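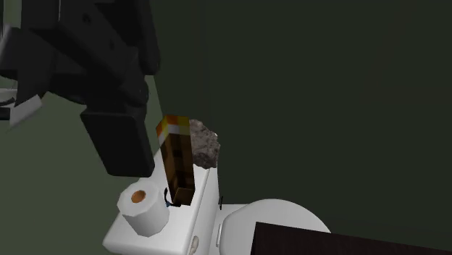

Week 6 notes: collecting demonstrations in simulation
by Inger Skov, July

OK, so last time we talked about why a policy only knows what its examples show it. This week you make the examples, and I promise it's more fun than it sounds!

Each pair records in Skedness, our simulator. The bathroom set is my favorite, mostly for the toilet tank - a narrow shelf with clutter on it, so a roll of paper can end up right beside a tall block or a lumpy rock. Grabbing the roll without knocking its neighbors is a nice hard problem.

What I want from you:

Drive the arm yourself, start to finish. Shuffle the objects between episodes (really shuffle them, a tiny nudge doesn't count). Keep your fumbles, but tag them as failures - we'll use them in the lab on Saturday. Try not to hover. A long pause gets learned like anything else, and then you've got a robot that dithers.

The class target is 2000 episodes. Last year we stopped at 1000 and the policy fell apart whenever the roll was near the back of the tank, where we had hardly any data.

Comments

Nahom Feyisa: Do replays with a new camera angle count as new episodes?

Inger Skov: No, sorry! Same motion, same episode.

Ecaterina Avram: My tags vanish when I save. Is it just me?

Min-kyu Min: Same here, restarting fixed it.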